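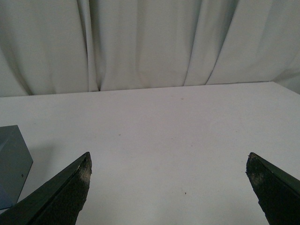
*The white table and curtain at the Allport room, with part of a gray-blue block at the left edge.*

**Gullis opens its hands-on fitting room in Allport this May**

ALLPORT – Gullis, the small maker of peg-and-block puzzles, is opening a fitting room where visitors can sit down and try its pieces before they go into a set. The room opens in May, and entry is free.

The idea is very simple and we're delighted with how it has come together. One white table, a plain curtain behind it, and a single puzzle brought out at a time. Visitors pick up a peg, find the opening that suits it and feel how it goes in. There are 116 peg-and-block pairs in the collection, and anyone who wants to can ask for any of them.

"I've wanted a place like this for years," said Siu-ming Kong, who designs the pieces at Gullis. "A shelf full of puzzles is lovely to look at, but you end up touching six things and remembering none of them. Put one block on a bare table and people really slow down. They turn the peg, they try it, they turn it again. I could watch it all afternoon!"

**The Cendis set**

The first puzzles on offer come from the new Cendis set, a run of 44 pairs built around basic shapes. The square is where Siu-ming suggests most people begin. Its peg has a loop for a handle, so it can be lifted with one finger or a whole fist, and that makes it a good piece for young children and for adults who find small knobs hard to grip.
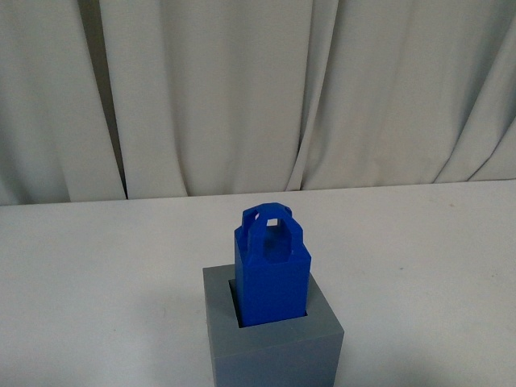 *The square peg from the Cendis set, blue with a looped handle, seated in its gray block.*

Color was a long conversation in the workshop. Early trial pieces came in so many shades that testers matched by color and barely looked at the shapes. The blue and gray pairing won everyone over – it's cheerful, it's easy to see against a white table, and it leaves the shape to do the work.

The loop went through plenty of changes too. The first ones were too narrow for an adult finger, and a later batch was so tall that the pegs tipped when small children let go of them. "We got there in the end," said Siu-ming, "and I'm still a bit sorry to stop fiddling with it."

**Visiting**

The room is upstairs from the Chuang print shop in Allport, with the entrance through the side door. Sessions run through the afternoon, starting at 2 p.m., and last as long as the table is free. Groups of up to six can come together, and teachers and therapists are very welcome to bring their own lists of what they'd like to try. There is an elevator, and the table can be reached from a wheelchair.

Please leave drinks downstairs. Bags can go on the hooks by the door.

Visitors will also find a notebook for comments. The Gullis team reads all of them, and the next set will borrow freely from what people write. Drawings are welcome – a triangle with rounded corners, sketched by a tester's daughter, is already being tried out in the workshop.

The first 299 visitors will each take home a printed card showing the shapes in the Cendis set, made by Chuang on its own press.

**Press contact**

Siu-ming Kong, Gullis, Allport. Reporters who would like time at the table before the opening can arrange a morning visit through the workshop.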